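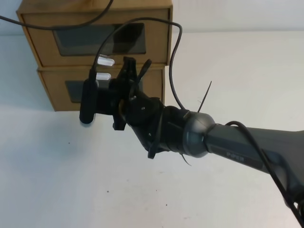 August 9, 2022

Up before six because of the heat. Watered the beans and the back row of tomatoes while it was still cool. The Nirna tomatoes are finally turning. I started them late and had about given up on them in July, when the plants were all leaf. Picked four that were nearly ripe and left them on the kitchen windowsill. One has a split near the stem, so I'll eat that one first.

The cucumbers are finished. I pulled two of the vines and found powdery mildew on most of what was left, so the rest will come out tomorrow. I'm not putting any of it in the compost. Last year I did, and I have wondered ever since if that was a mistake.

Drove to Flellberg after breakfast for canning lids. It's 39 miles each way and I don't like doing it for one errand, but the hardware store here has been out of regular mouth lids since June. The store in Flellberg had plenty. Bought four boxes, a bag of pickling salt, and a new hose washer. The road is down to one lane past the Karnness bridge and I sat there a good while with the windows open. They are saying it will be like that until November.

Stopped at Escobedo Farm Supply on the way back and asked about garlic. They'll have seed garlic in the middle of September, hardneck only. Last year I planted 35 cloves and got 35 heads, which has never happened before, so I'd like to keep to the same kind. Put my name on the list.

Home by noon. Too hot to do anything outside. Had a cheese sandwich and went through the seeds, a job I've put off since spring.
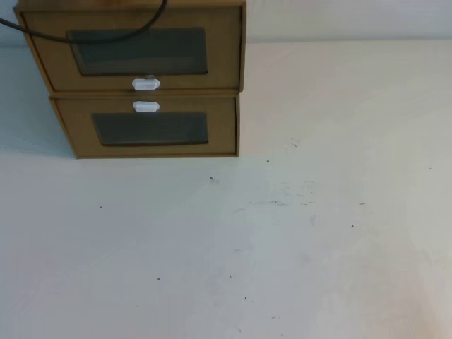
Cardboard drawers, two high.

The seeds have been in a shoebox up to now, and I could never find anything in it. I went through every packet and wrote the year on the ones that had lost it. Where I couldn't work out the year I guessed older. The oldest was a packet of hollyhock from 2000, never opened. I can't believe any of it would come up, but I'll scatter it by the fence and see.

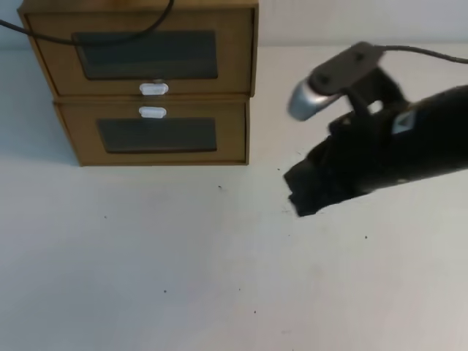
Threw out the onion seed and the parsnip, both too old to bother with. Kept all the beans. I'll do a test on the lettuce, ten seeds on a damp paper towel, before I buy more. I have far too much lettuce seed and three open packets of the same radish. I need to write down what I have before the catalogs come this winter, and then stick to it.

Also found the envelope of marigold seed I saved from the old house. There is no date on it. I put it with the flowers, then took it out again and left it on my desk. I think I'll sow those in a pot where I can watch them.

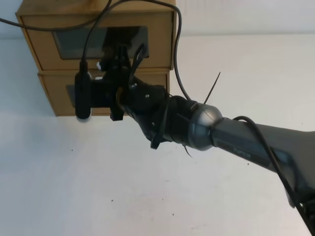
Evening

Got down to 84 by seven. Picked beans until the mosquitoes came out. I counted them as I snapped them, for no good reason, and there were 122. Enough for supper and two pints. I'll can those with whatever is ready tomorrow.

The new washer fixed the drip at the spigot. There's still a slow leak where the two hoses join, so that needs one too, and of course I only bought the one.

Ate the split tomato with salt. Good flavor, thick skin. Clouds in the west but no rain.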